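27 Mar 2023
by Noreen Awan

Print | E-mail

So the Vimosstead talks fell apart again, and I stayed up way too late reading the joint statement (all four paragraphs of it!). If you haven't kept up, Hayat and Utura have been arguing over the river crossing for years, and this was supposed to be the meeting where both presidents finally signed something. They shook hands, they ate lunch, they flew home.

What bugs me is the permits. There are 2,543 families waiting on crossing papers, and the draft would have cleared 412 of them by May. That's a small start, but I'd have taken it! Instead we get a promise to "remain in contact," and I could have written that myself from my couch.

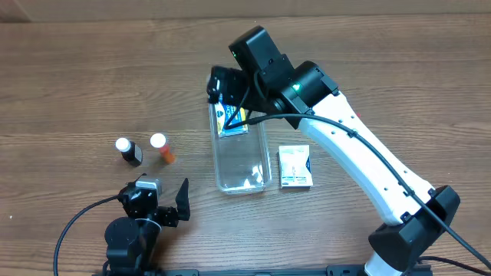
Zeeshan Shaikh wrote in to say I'm being too hard on the Hayat side, and that their president couldn't sign anything with a confidence vote coming up at home. Okay, fair. I still think he could have let the permits through on their own and saved the border map for later. I'm going to read the full draft this week, all 90 pages, and post my notes.

Contact | © Noreen Awan | Back to top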